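Taking children to a robot demonstration at an open day: will they cope, and is it worth the trip? 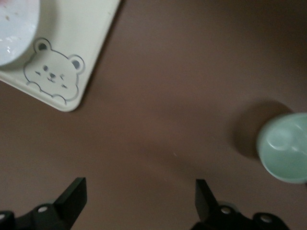 Posted by Renata Medina

Hello everyone, I hope this is the right section. Our town has its open day at the Zirnberg technical college in November, and the robotics department is putting on a demonstration of an arm that clears away crockery. I have promised to take my two (the youngest is six, and very attached to anything with a bear on it) along with a neighbour's boy, and I've started to wonder what I've let myself in for.

The leaflet says the tabletop sessions last 30 minutes and that there are only 12 places in each, so I imagine we shall be fairly close to it all. What I can't work out is how much actually goes on in that time. My brother-in-law went to something similar years ago and says he stood watching an arm think about a cup until his feet hurt. Mine will happily watch a digger for an entire afternoon, but a digger does at least dig!

So, if you have been to one of these, could you tell me whether the children get to join in, whether it's very noisy, and whether it's better to go first thing or later on? The college website just has the car park map and a form. Thank you so much in advance, and sorry for rambling on.

Carrasco

Hello Renata, do go! We went last year with our grandson and had a lovely time, although I'll admit we nearly turned round and went home when we saw the queue for the main building. The robotics room has its own door at the side, past the bicycle racks, and hardly anyone was using it.

I'd say your brother-in-law is half right. It is slow. They had ordinary bowls and a tray set out on a table, the sort of thing you'd give a toddler their tea on, and the arm comes down over them with its two black fingers, closes on the rim of a bowl and carries it across. Sometimes it missed and had to go back up and try again, and those were the bits our grandson liked best. He was cheering it on by the end, and so were several grown men.

The young woman running our session let the children choose where the bowls went between turns, and that made all the difference, because then they wanted to see if they'd made it too hard. They put one right up against the tray and it took three goes. There was also a little controller the older ones could use to open and close the fingers, with a student standing next to them. I think you had to be eight or over for that, so do ask about your youngest before you promise anything.

As for noise, it was a sort of whirr and a click, much quieter than our dishwasher. The hall next door was another matter, with a band practising, and if any of yours are bothered by that sort of thing I'd take ear defenders for the walk through. We went at 2 in the afternoon and the students were getting a bit hoarse by then, bless them, but still very patient. The café had run out of everything except flapjack.

One more thing, they ask everybody to stay behind the tape on the floor while the arm is moving. Our grandson forgot once and they simply stopped it, explained to him kindly what the tape was for, and started again. Have a word with yours in the car beforehand and you'll be fine.

wollix_dad

Mornings. Book the first one. Parking is hopeless after eleven.

Zustex

I helped at the welcome desk two years running, so I can fill in a little. The places go by session and everyone counts, babies in slings included, so put all four of you on the form or you may find yourselves split up. If a session is full, it's still worth coming to the side door a few minutes before the start, as there are nearly always people who don't turn up.

I wouldn't entirely agree that mornings are best. The first session is calm, yes, but they are often still adjusting things and you can spend a fair part of it watching somebody frown at a laptop. The one before lunch was usually the smoothest when I was there. Small children see very well from the left side of the table, and there's a low bench if you ask for it.

Do let them ask questions, too. The students spend months on this and are delighted when a six-year-old wants to know whether it could do spoons.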